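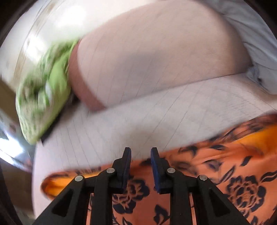 Irena Krawczyk writes that the first thing she would tell any applicant is to expect cloth. Boxes and bottles keep their shape while the planner is thinking, she says, and a blouse does not, so anyone joining the group should be ready to see a tidy state estimate go out of date between one camera image and the next. She adds that she would still choose the same work again.

Software Engineer, Perception and Motion Planning (Soft Goods)
Ondell Institute, Ustmont
Reference: 442
Full time, 37 hours per week, fixed term for three years with the possibility of renewal

The Ondell Institute invites applications for the above post in its Household Handling Group. The group develops software that enables a two-fingered gripper to find, grasp, lift and lay out clothing and household linen in ordinary furnished rooms. Demonstrations are made by people using a hand-held version of the gripper with its own camera, and the recordings are used to train and test the control policies that later run on the arm.

The person appointed will work mainly on Bonero, the group's in-house software for turning recorded demonstrations into training data and for replaying them against a candidate policy. Bonero is written in Python and C++. It has grown quickly and parts of it need to be rewritten.

Duties of the post

The postholder will be responsible for the segmentation and tracking of fabric in close-range, wide-angle video, including cases where one patterned cloth lies over another or over an upholstered surface with a pattern of its own. Motion blur is common in this material and must be handled without discarding the whole recording.

The postholder will maintain the code which recovers the path of the gripper and the opening of its fingers from each recording, and will keep the error reports for it up to date.

Together with the planning team, the postholder will improve the choice of grasp point on crumpled garments, and the detection of failed or double grasps. A double grasp, where the fingers take hold of the seat cover along with the garment, is at present the fault most often reported by the test team.

The postholder will also write and review tests, take part in the weekly code review, give reasonable support to colleagues who make the recordings, and contribute to written reports. Occasional travel to our partner Chevalier will be required, normally for two days at a time. Travel costs are met by the Institute.
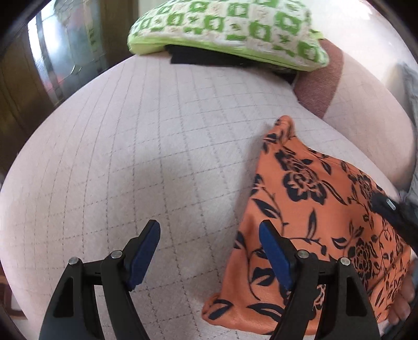 Recordings are made in furnished rooms under the lighting found there. Glare from windows, shadows cast by the gripper itself and hands entering the view are all treated as normal working conditions, and the software is expected to cope with them. Applicants whose experience is limited to bench-top images are welcome to apply, but should explain in their letter how they would approach the change.

Essential requirements

A degree in computer science, engineering, mathematics or a related subject, or equivalent experience at work.
Good working knowledge of Python and of at least one compiled language.
Experience of training and testing vision models on video.
A sound grasp of camera calibration, in particular for wide-angle lenses.
Ability to write clearly in English.

Desirable

Experience of learning from demonstration, or of motion planning with contact.
Experience of looking after a code base used by other people.
Some knowledge of time alignment between camera and joint data.
Working French.

Terms

The post is 100 per cent on site for the first two months. After that, up to two days a week may be worked from home by agreement with the line manager, Lenka Mikuš. Requests for part-time work or a job share will be considered, and should be mentioned in the application. Salary is set according to the Institute's published scale and will depend on experience.

How to apply

Applications should consist of a CV, the names of two referees, and a covering letter. Please also enclose a statement of no more than 300 words describing a fault you found in a perception or control system, how you traced it, and what was changed as a result. Code samples may be sent but are not required. Referees will be contacted only for those invited to interview.

Applications should be addressed to Capucine Collet in the staff office, quoting the reference given at the head of this notice, and must arrive by 10/11/21. Late applications will not be read.

Interviews will be held in Ustmont before a panel of Lenka Mikuš, Dorian Tessier and Faustine Masson. They will include a practical exercise of one hour, in which candidates are given a short recording and its log and asked to discuss where the tracking has gone wrong. No preparation is needed and candidates may use their own laptop.

Informal questions about the technical side of the post may be put to Dorian Tessier. Questions about terms, relocation or access to the building should go to the staff office.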